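Guides > Kitchen Nook > Cuvidora Wall Basket Set > Part 2: Setting up the bench

Print this page | E-mail this page

Part 2: Setting up the bench

Okay, you've got your wall baskets up (if you haven't, go back to Part 1, I'll wait). Now for the fun bit, which is deciding what lives on the bench and what goes up the wall. I've set up my own nook more times than I'd like to admit, so these steps are in the order that finally worked for me.

1. Clear the bench right down and give it a wipe. Yes, everything, even the fruit bowl.

2. Put the open plastic basket towards the back, on the side you don't work from. I'm right-handed, so mine goes back left. Leave it empty for now – it fills itself up soon enough!

3. Put the shallow tray on the other side. It's for the long, skinny things that roll off benches: skewers, chopsticks, the odd paintbrush.

Note: If your bench is less than 600 mm deep, turn the tray side-on so you keep some elbow room out the front.

4. Lay one napkin in the middle. I like mine turned on the diagonal, with a corner pointing at me, and the cooking spoon goes on top with the handle running towards the front. This is your spoon rest. It goes in the wash with the tea towels and you never scrub a ceramic one again. 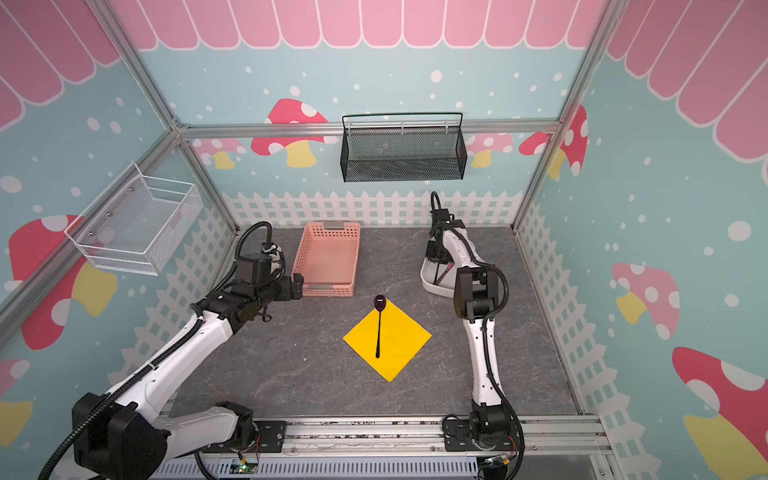 5. Stand where you normally cook and reach for each thing with your usual hand. Any bumping or stretching? Shift the tray first, as it's the easiest to move.

6. Load the back wall basket last, light things only. I keep spare napkins and a bag of pegs in mine. The side wall basket can take the stuff you grab in a hurry.

Caution: Don't put more than 6 kg in either wall basket, and don't hang wet towels off the rim. Check the fasteners after the first month and nip up any that have worked loose.

Caution: Keep napkins and plastic baskets well away from a lit burner. If your nook has a portable cooktop, leave 400 mm clear on every side of it.

If you've got the Clurari hooks as well, hold off until you've lived with the baskets for a week or so. I put mine up on day one and ended up with four extra holes to fill. Hooks are covered in Part 3.

Comments

Tjoa: Did the diagonal napkin thing last night and my partner straightened it. Twice.

Yuxi Bai: Is the 6 kg for each basket or both together?

Reply from the author: Each one, Yuxi, as long as you used the long screws from Part 1.

andusik: My bench is only 400 deep so the tray went on the windowsill. Works a treat.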